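報道関係各位

ヴォノーステッド工科学院
広報室

学生ロボット競技会「グロルケン杯」、5月に開催
今年度の課題は「食材の仕分け」 午前10時より一般公開

ヴォノーステッド工科学院(Vonorstead、以下「本学院」)は、学生によるロボットアーム制御の競技会「グロルケン杯」を、5月に本学院実習棟にて開催いたします。本競技会は、制御工学科の通年演習「ブラベツ演習」の成果発表を兼ねるもので、今年度は学内外から30チーム、121名の学生が参加を予定しております。

■今年度の課題について
昨年度までの競技では、形状の揃った積み木を所定の位置へ積み上げる課題を採用してまいりました。今年度はこれを改め、野菜をかたどった品や容器類など、大きさも輪郭も異なる品目を卓上から取り上げ、指定された区画へ仕分ける課題といたします。品目の配置は競技開始の直前に審判が決定し、参加チームには事前に知らされません。学生には、対象物の位置と向きを認識するプログラムと、つかみ方を選択するプログラムの双方を、自らの手で設計することが求められます。

競技に使用するアームは全チーム共通とし、機体の改造は認めません。ただし、指先に取り付ける部品については、規定の寸法に収まる範囲で各チームの自作を認めます。

■準備の状況
ブラベツ演習では、履修生が少人数の班に分かれ、課題に向けた動作の確認を進めております。演習では、品目どうしの間隔が十分にある配置から始め、隣り合う品目が接している配置、横倒しになった容器を含む配置へと、段階的に難度を上げております。各班は試行ごとに記録票を作成し、把持に至らなかった場合はその要因を班内で検討したうえで、翌週の演習で報告いたします。今年度の演習で提出された記録票は、これまでに976件となりました。

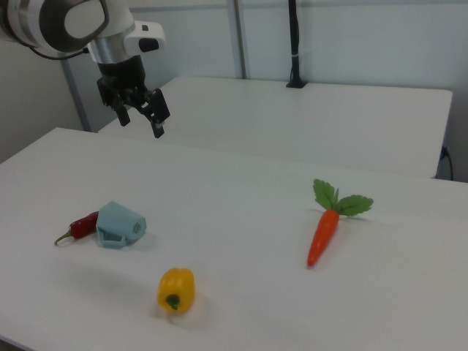

演習用の卓上に配置された品目とロボットアーム(本学院実習棟)

演習を担当するズザナ・ドヴォジャーク講師(Zuzana Dvořáček)は、次のように述べております。
「赤い唐辛子のように細長いものと、黄色いパプリカのように丸みのあるものとでは、指を下ろす角度も開く幅も変わります。学生たちは当初、一つの手順ですべてに対応しようとしておりましたが、現在は品目ごとに手順を分ける班と、形状から手順を導き出す班とに考え方が分かれています。どちらの方式が優位に立つか、私自身も予想がついておりません」

参加学生を代表し、制御工学科3年のチェストミール・オンドレイカさん(Čestmír Ondrejka)は、「葉のついたニンジンの向きを正しく判定させるまでに、ひと月近くを要しました。本番では配置が変わっても落ち着いて動くプログラムをお見せしたいと思います」と抱負を語りました。

■審査および表彰
各チームの持ち時間は準備を含めて30分とし、仕分けの正確さ、所要時間および設計文書の内容により採点いたします。満点は100点とし、65点以上を獲得したチームには修了証を授与いたします。上位チームには、協賛のトコシャム精機株式会社(Tokosham)より研究奨励金が贈られます。

審査委員長は本学院教授ミロスラヴァ・シュチェパーネク(Miroslava Štěpánek)が務め、外部審査員としてトコシャム精機株式会社技術部のフェムケ・フェルブリュッヘン氏(Femke Verbruggen)をお迎えいたします。

■開催概要
名称:グロルケン杯 学生ロボットアーム競技会
時期:5月(詳細な日程は本学院ウェブサイトに掲載)
開場:午前9時30分
競技開始:午前10時
会場:ヴォノーステッド工科学院 実習棟1階
入場:無料(事前申込不要)
主催:ヴォノーステッド工科学院 制御工学科
協賛:トコシャム精機株式会社

■取材のお申し込みについて
取材をご希望の報道機関におかれましては、貴社名、ご担当者名、人数および撮影の有無を明記のうえ、開催前週までに広報室宛てにお申し込みください。競技中の撮影は、所定の区域内にてお願いいたします。照明機材およびフラッシュの使用は、認識用カメラに影響を及ぼすため、ご遠慮ください。

【本件に関するお問い合わせ先】
ヴォノーステッド工科学院 広報室
担当:ロシェル・カスプジャク(Rochelle Kasprzak)
受付時間:午前9時~午後5時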